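Search this site
Search
Advanced search

Lillow Robotics Club
Minutes of the regular meeting, Picking Project
6 May 2020

Meeting opened at the usual time with a quorum. Minutes of the previous meeting were accepted with one correction: the supply voltage given under item 3 should read 24 V.

1. Competition schedule

The Pakport bin picking round stays on the calendar for July. The rules have not changed since the last revision. Each team moves items one at a time from one compartment of a divided bin to the other. An item counts when it comes to rest fully inside the receiving compartment. An item left on top of the divider scores zero and may not be picked again in the same run.

The entry form requires a one-page description of the gripper and a wiring sketch. The wiring sketch is done. The gripper description is assigned to the mechanical group and is due before the next meeting.

2. Status of the picking cell

The mechanical group reported. The bin is now held with spring clamps at both ends of the divider. With the earlier arrangement the bin moved when a finger touched a wall, and every pick after that was off by the same amount. Position was checked before and after the last test session and no shift was measured.

The divider shows heavy scuffing on its lower half. The group asked whether the wall should be covered with tape. Decision: no. The competition bin will not be taped, and results with a taped wall would not carry over. 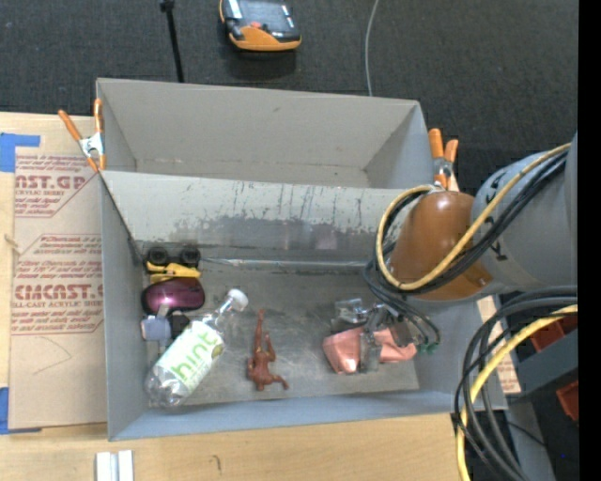 4 min read

The object set in use includes a clear bottle with a white cap, a toy vehicle, a long-limbed monkey or ape figurine, and a shiny pink package. Members agreed that the set should stay mixed, with rigid and crumpled items in the same load. The software group asked for more clear items. Two will be added from the parts closet.

3. Test results

A total of 265 pick attempts were logged since the last meeting. Of these, 67 failed. The software group sorted the failures by cause:

Lost grip during lift — 47
Finger contact with wall or divider — 12
No valid grasp found — 8

Most of the lost grips were on crumpled packaging. The fingers close on a fold, the fold flattens under load, and the package slides out. Raising the grip force helps up to a point. Above that point the package deforms and the grasp point moves.

Wall contacts were all on items lying against a side wall or in a corner. The planner treats the walls as vertical planes. The walls slope inward toward the floor, so the real clearance near the bottom is smaller than the planner assumes. The software group will replace the planes with measured surfaces. One member asked whether the same correction is needed on the receiving side. It is, but with lower priority, as items are released well above the floor there.

Clear items remain a problem for the depth sensor. Labels and caps return good data and the clear parts do not. The present workaround is to grasp near the label edge. This fails when the label faces down. A second method, which fits a cylinder to whatever points are available, was shown on a laptop. It is slow but gave a usable axis on the recorded data. It will be tried on the arm once the run time has been cut.

4. Cabling

The cable run from the arm was discussed at length. The loops need enough slack for full wrist rotation, and with that slack they hang low on the near side of the bin. The electrical group proposed an extra tie point on the forearm and a shorter loop to the gripper. An objection was raised that a shorter loop will load the connectors at the end of travel.

Agreed: fit the tie point first, run the wrist slowly through its full range with one person at the stop button, and shorten the loop only if there is slack to spare. The fittings at the gripper are to be checked by hand before each session and the check entered in the log.

5. Gripper fingers

Two finger pads were compared, the plain pad and the ribbed pad from Somano. The ribbed pad held packages better and was worse on small rigid parts. The sample was too small to decide. The mechanical group will repeat the comparison with equal numbers of picks per item and a fixed grip force.

A request to buy the Boström wrist sensor was tabled. The price is above what remains in the equipment line for this term.

6. Data storage

The log computer now holds more than 2,000 recorded picks. File names are not consistent between the two software branches. From the next session, all files take the date first, then the run number, then the item code. Old files will not be renamed.

7. Action items

Mechanical group — gripper description, pad comparison, two clear items for the object set.
Software group — sloped wall model, run time of the cylinder fit.
Electrical group — forearm tie point, wrist rotation test, connector check added to the log sheet.

8. Other business

The hex key set is missing the 3 mm key again. A replacement will be kept in the drawer under the controller.

Meeting adjourned.

Recent items
Minutes, Picking Project, previous meeting
Pakport round: rules summary for new members
Log sheet template, revised
Finger pad test plan
Equipment list and sign-out form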